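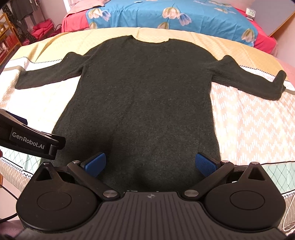
So I finally got to the open day at the old woolen mill in Irkenitz, after missing it two years in a row (once for a cold, once for plain laziness). It's an hour and a bit up the valley if you don't stop in Drivport for pie, and I stopped in Drivport for pie. The rhubarb one. By the time I'd parked in the field behind the mill it was nearly eleven and the first tour had gone in without me, which meant hanging around the yard with a paper cup of tea and a really friendly brown dog.

The mill belongs to the Ghasemi family now. They took it over when it was down to one working carding machine and a leaking roof, and you can still see the patches up there if you look. It was 3 dollars to get in and that came off anything you bought in the shop, so you can guess how that went for me.

We started in the sorting room, where the fleeces come in. The smell! I grew up near sheep and I'd forgotten it completely, and then it hit me at the door and I was nine years old again in my uncle's barn. The woman at the table pulled a fleece open and showed us how the shoulder wool is finer than the wool at the back end, and passed bits around so we could feel the difference. My hands were greasy for the rest of the day and I didn't mind a bit.

Then scouring, which is washing, only with bigger tubs and a lot more steam. My glasses fogged up so badly that I missed most of that part. I did hear that the water gets used again for the first rinse of the next batch, and that they won't touch a fleece with burrs in it anymore after a bad time last November.

Carding was my favorite. There's a machine the length of a school bus, all rollers and tiny wire teeth, and the wool goes in one end in clumps and comes off the other like fog. They switched it on for us and the floor shook. A little boy in front of me put his hands over his ears and grinned the whole time. It has a brass plate on the side with the number 3392 on it, and our guide said they'd written to everyone they could think of trying to find out when it was built and never got a clear answer. If you know anything about old carding machines, write to them, they'd be thrilled.

Upstairs is spinning and then the knitting room, and that's where I asked way too many questions. I've got a couple of wool sweaters that pill like crazy under the arms and I wanted to know what I was doing wrong. Mostly I'm washing them too often, and too warm, and hanging them up after (I know, I know). You want them flat with the sleeves out straight, away from the radiator, and you turn them over once when the top feels dry. The fuzzy kind of yarn will always shed some, and she said to leave the fuzz alone and only go after the real pills, with a comb and not a razor. Good to hear, as I've put a hole in one with a razor before.
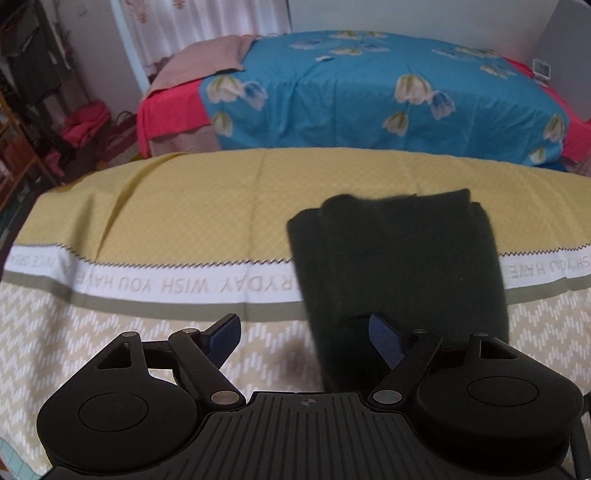 Trevor Ouellet wrote to me after I mentioned all this in the newsletter, and he says the comb only works if the sweater has rested a few days first, otherwise you just pull up new fuzz. He also swears by a spoonful of white vinegar in the last rinse. I tried it this week and the bathroom smelled like a pickle jar, but the wool does feel softer, so he may be on to something.

The shop is at the end, of course. I came home with two skeins of a gray they call Urkimside and a pair of socks I didn't need. The gray is shade 3039 on the label, in case you want to match it by mail.

If you go, wear shoes you can stand in, and bring cash for the tea stand, their card reader was down all morning. There's a bench by the mill race that gets the sun after lunch. I ate my second slice of pie there with the dog watching every bite.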